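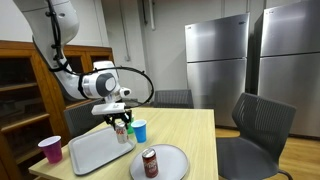
Cups, cans and trays on the meeting room table, Monday.

Home | Diary | Rooms | Notices | Contact

Search this site Go

Monday, February

The refreshment table at Serrano House was reviewed this afternoon. Two trays are in use, one rectangular and one round, with plastic cups in magenta, blue and green. The mesh chairs remain suitable for short meetings. Staff are asked to return cups to the kitchen by 12 — the Konero group has the room afterwards. The wooden cabinet is to be dusted before Thursday's visit. Replacement cups have been ordered from Brurnix under reference 1075.

Contact the Kokura office | © Serrano House | Back to top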